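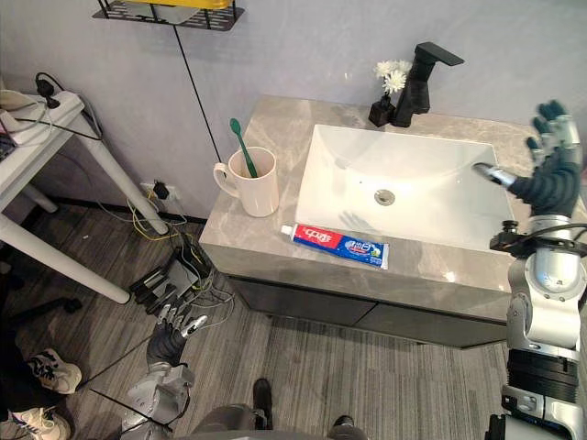
I'll say it to anybody who'll listen: gloves on robot hands should be treated like brake pads. You change them on a schedule, before they look bad, and you write it down! At Gririnent we run a two-armed unit we call Gruko, and for months our rule was "swap the gloves when they tear," which I argued against in pretty much every meeting (sorry, Delia). Look at the right hand over the basin, fingers up and open, dark grey glove on. That's the pose I like for a glove check, thumb out, so you can get at the webbing between the fingers, where ours always go first. A fingertip hole is easy to spot. A thin patch at the base of the thumb isn't, and by the time you see it you've got grit in a knuckle and an afternoon gone.

Delia Herrera, who keeps our spares budget, thinks I'm throwing away good gloves. Fair enough, some of them probably have life left. But we logged 3243 grasps on one pair in April and the joint underneath needed cleaning twice, and I'd take a box of gloves over that any day. My number is up to 1000 grasps, then new gloves, both hands, even if only one looks tired. Delia wants 2192. We're still arguing, and the spare gloves are in my drawer for now.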